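Priming old canvases, gesso or no?

pellow_blue
Picked up a load of second hand canvases from a studio clearance, most of them painted on already. Mostly acrylic I think, a couple might be oil. Want to paint over them for the April open show at Stosto. Do I need to sand and gesso or can I just go straight on top? Money is tight, 50 quid for the lot has cleaned me out until payday.

gannet77
Sand, wipe, two coats gesso. Done. But NOT over the oil ones. Acrylic gesso on oil will peel, maybe not this year but it will.

mudlark_jo
What gannet said. Rub a hidden corner with a cotton bud and a bit of meths. Colour comes off = acrylic. Nothing moves = probably oil, leave it be or use an oil primer. Open a window.

pellow_blue
Thanks both. Did the meths thing, one is defintely oil. Shame, it's the biggest. What grit for the sanding?

oldturps
Don't sand at all. Been painting over my own failures for years and the old texture is the best bit. You get ridges coming through where you didn't plan them. If it's acrylic under and acrylic over, just wash it with a drop of washing up liquid and crack on.

gannet77
Fine if you like lumps. Plenty of people don't.

oldturps
Plenty of people paint boring pictures

gannet77
Lovely. Anyway pellow, medium grit, light hand, wear a mask. You don't know what pigment is in there.

tansy_w
Which gesso is everyone on? I had the Pfister student tub and it was like painting with yoghurt. Thinned it and then it was like milk. No middle ground.

mudlark_jo
I get on ok with the Pfister one tbh. Bit of water, wide brush, cross the second coat over the first. Leave it overnight in between, not an hour. Bet you're not leaving it long enough.

tansy_w
I am leaving it long enough

oldturps
Tundari is better. Dearer but it has some tooth to it. One tub did me 15 boards.

Seperate thing, anyone else putting in for Stosto? Form says longest side 700 mm including frame. Including FRAME. It was without frame last time, I'm sure of it.
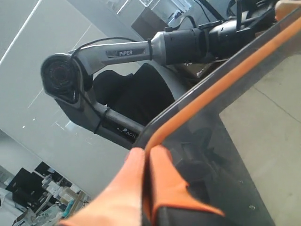
PiPER arm, silver-grey links and black joints

mudlark_jo
No it was always with frame. They turned down one of mine for it.

oldturps
Then they let me off. Mine was over by a good bit with the frame on and it got hung.

gannet77
By the toilets if I remember

oldturps
Best lit wall in the building, that.

pellow_blue
Oh no. Does that mean my canvases are too big? Not measured them framed. Could I leave them unframed and paint the edges?

mudlark_jo
Yes painted edges are allowed, check the bit on hanging though. They want D rings and cord, no sawtooth hangers. And edges clean, so tape them before you gesso or you'll get drips round the side.

tansy_w
Or gesso the sides as well and then paint them. Looks more finished. Taped edges always look like homework to me.

gannet77
Agree with tansy for once. Sides too.

pellow_blue
Right, sides too. What about the oil one, can I take it off the stretcher and put new canvas on? Bars look straight.

oldturps
Best plan. Turkier do cotton duck off the roll, get the heavier one. Borrow some canvas pliers, your thumbs will thank you. Start from the middle of each side and work out to the corners.

mudlark_jo
And keep the old painting! Roll it face out, not face in. Someone might want it.

pellow_blue
It's a very brown horse but ok. Pliers ordered. Will put up how the first one goes once it's had its second coat.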